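Week 4 notes: teaching by driving (teleoperated demonstrations)
Robot Learning Lab, Gromstead campus
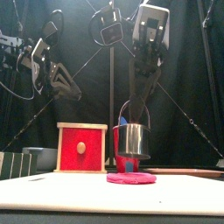

One of you wrote on the course board after the first lab that driving two arms at once felt like patting your head and rubbing your stomach, and couldn't we just program the bucket pickup and be done with it? Fair question! I'd like to spend most of these notes on it, and then get to the practical stuff for Friday.

So, could we program it? For one bucket in one spot, sure. You'd measure where the handle is, write down a handful of arm positions, close the gripper, go up. I've done that sort of thing plenty of times and it's a perfectly good way to work if nothing ever moves. But a thin wire handle is a nasty thing to write code for. It can lean one way or the other, it's narrow, and a shiny metal pail throws reflections all over the camera view. Every rule you write needs three more rules to cover what the first one missed. A person looks at the handle, slides a finger under it and lifts. We want to record that knack directly, which means you do the task through the robot and the robot keeps the log.

Two ways to show a robot something

You'll see both of these in the reading, so let me get the words straight.

Hand guiding (the papers say kinesthetic teaching) is where you grab the arm and move it through the motion yourself. It feels natural and you can feel contact right through the metal. The trouble is that your own arms and shoulders end up in the camera view, and the robot won't have your shoulder in view when it works alone. Moving two arms this way is also miserable, and I say that as someone who tried it for a whole afternoon.

Remote control (teleoperation) is where you move something else – a pair of handles, a smaller copy of the arms, a headset with controllers – and the arms follow. The camera sees only arms and objects, which is just what it'll see later on. You lose most of the feel, though, and that's the part people struggle with at first. We use this one for the rest of the term, on the Hisen station, with the recording software from the Janilari project.

What gets saved

Each run of the task, start to finish, is one episode. Inside it we keep the camera pictures, the joint positions of both arms, how open each gripper is, and the command you sent at every step. Please notice that the command and the joint position are two different things. You ask the arm to go somewhere and it gets there a bit later, and if you push down on a tabletop it may never get there at all. The gap between the two tells you something about contact, so don't throw either one away when you clean your files. (Last year's group did, and we had to go back to the raw recordings. Not a fun week.)

The course set so far, which we call Okoro, has 1,263 episodes. Of those, 161 are marked as failed. Keep those out of your training split for Assignment 2, but don't delete them, we'll want them in Week 7 when we talk about recovery.

What makes a good demonstration

Mostly, be boring. If you lift the bucket by the handle, lift it by the handle every time. A learner that sees half the class hooking the handle and the other half pinching the rim can end up averaging the two, and the average of those two is a gripper closing on air somewhere in between. There are methods that cope with this and we'll meet them next week, but even they like consistent data.

Go slower than you want to, but don't stop. Long pauses are poison. If you sit still for a couple of seconds to think, the log fills up with steps where the picture shows a gripper near a handle and the right answer is "do nothing", and your trained robot will happily learn to freeze right there. Plan the whole move before you press record.

Leave the other arm somewhere sensible. When only one arm is working, park the idle one open and well above the objects, and park it the same way each time. Wandering idle arms are the most common thing I see in student data, and the model can't tell that you didn't mean it.

Do move the objects between episodes. This is where you want variety! Shift the pail, turn the handle, swap its place with something else on the table. Small shifts are fine. The point is that the policy has to look at the picture to find the handle, and if the handle is always in the same place it never needs to look.

And small mistakes are okay. If you miss the handle, back off, line up again and carry on, then write "retry" in the notes field. Those episodes are worth a lot, as the robot will miss too and has to have seen somebody get out of it.

How many do you need?

Everybody asks, and I don't have a clean answer. For a single pickup with modest shifts, I'd plan on 200 good episodes per team, and that's what Assignment 2 asks for. My own first try at a handle task was trained on 26 and it did fine as long as I put the pail back in precisely the same place, which tells you what it had learned (a place, basically, and nothing about handles).

For Friday

Sign up for a slot on the station sheet, two people per slot. One drives and one watches the table with a hand near the stop button, then you trade. Do five throwaway episodes each before you record anything you plan to keep. Check the camera view before every batch, and check that both grippers report fully open at the start.

Write your object layout into the notes field as you go, not afterward from memory.

Read sections 2 and 3 of the handout on behavior cloning before you come. Section 4 can wait. If the math in section 3 loses you, bring the page along and we'll work through it on the whiteboard while the arms are warming up.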